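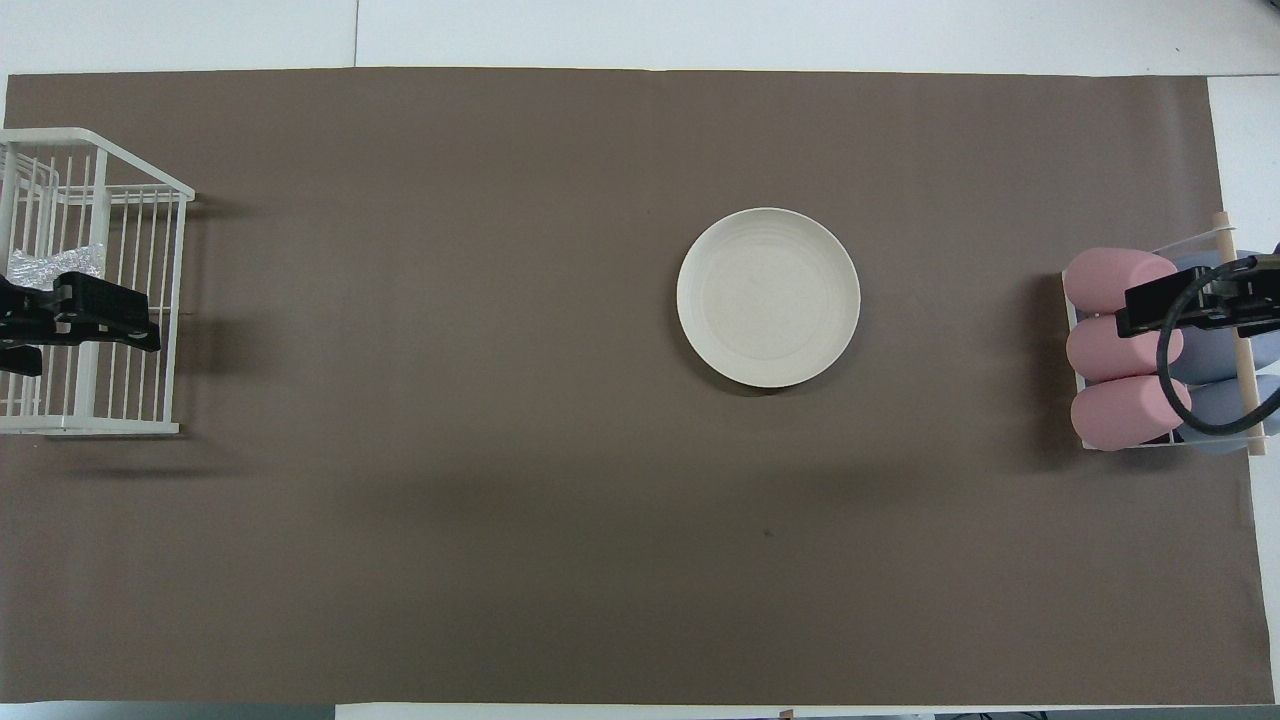 Teaching Fang and Ula: your questions

I've been running the hand-guided sessions at Prornholm since April and the same questions keep landing in my inbox, so I've put my answers on one page.

Which one is Fang and which is Ula?
Fang is the robot's right arm, Ula is the left. If you're standing opposite them they look swapped, and yes, I still get it wrong!

Do I need to know any programming?
None at all. You move the controls, the arms follow, and the whole go gets saved as one demonstration. If you can stack a dishwasher you'll be fine.

How long does one go last?
Up to 46 seconds for most of the kitchen tasks. Two-handed ones feel longer, mainly for your shoulders.

Why so many repeats of the same task?
We ask for 100 good ones before we train on anything. Our first try had 29 and Fang just hovered over the plate like he was choosing a cake.

What do I do with my other hand?
Use it! People forget they've got a second arm to play with. Let one gripper pinch from above and bring the other in from the side – it's much easier than chasing a floppy shape with one. 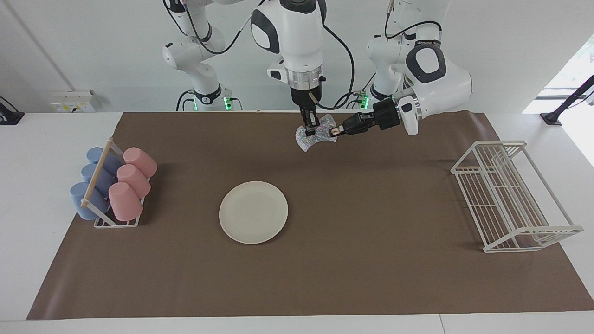

Both grippers on the sparkly piece, with the plate and racks on the mat.

I dropped something. Have I ruined it?
No. If you can pick it up again calmly, carry on, I love those recordings. If it's rolled off the table, press stop and mark it as a miss.

Should I go as fast as I can?
Please don't. Steady and a bit boring is what we're after, and try not to stop dead halfway to think – the robot learns the dithering too.

Can I move the plate and racks between goes?
Yes, shuffle them about, but keep the brown paper where it is.

Where do the recordings go?
Into Grollgate, our storage folder. It's got 198 in it so far, and I watch every one with a cup of tea.

When can I book?
Friday mornings are the quietest. Pick a slot on the sign-up sheet and wear something with sleeves that won't flap.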